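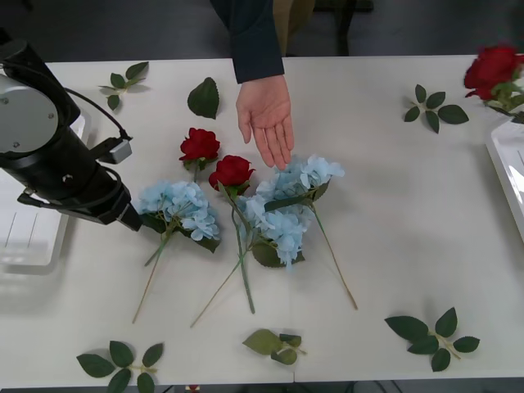
*The flower table, October 2025*

Natália Jelínek had joined the robotics club at Marura for the soldering, and she had stayed – she would tell you this herself, at length, over anyone's lunch – for the company. She had never once expected to have opinions about hydrangeas. But here she was at 15, standing over a white table with red roses and pale blue blossoms lying every which way, arguing that a bouquet had to begin with the roses.

"My grandmother starts with the leaves," said Fredy Rengifo, who had been coaching the club since before it had a name, and who brought up his grandmother whenever he was losing. "She lays down the green, and everything else knows where to go."

"Your grandmother has fingers, Fredy."

He laughed so hard he had to sit down. It was a fair point, though, and they both knew it. The stems were thin and long and crossed over one another like spilled noodles, and the program she had written, which she called Prandum after a soup she had misread on a menu, still thought of a stem as a straight line with good manners. She had rewritten the reaching part 4 times since the Soven meet was announced, mostly at the kitchen table with her little brother reading his comics out loud beside her.
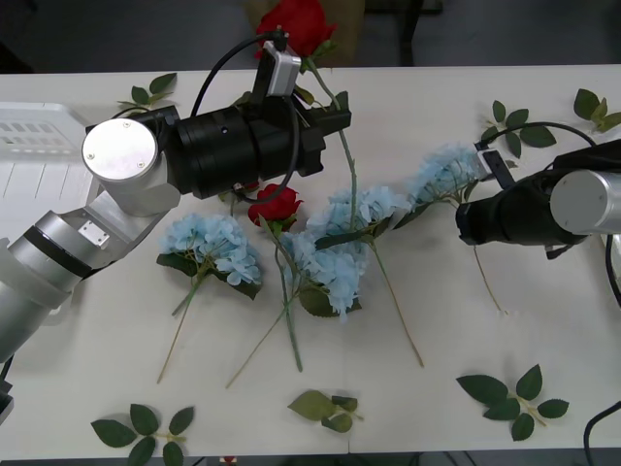

## The Second Try

They agreed in the end to do it her way first and the grandmother's way after, and whoever was wrong would buy the empanadas. Natália took the keyboard. Fredy stood back with his arms folded and his chin tucked down, the way he did at weddings.

"Slow," he said. "Go as slow as you like. The judges at Soven can drink their coffee."

She set the speed to 70 and then, after thinking about it, lower. She remembered her first week in April, when she had been too shy to ask where the screwdrivers were kept and had gone home with a loose wheel in her backpack. Now she pulled her sleeves up over her elbows, told everybody at the next table to please hush for one minute, and pressed the key.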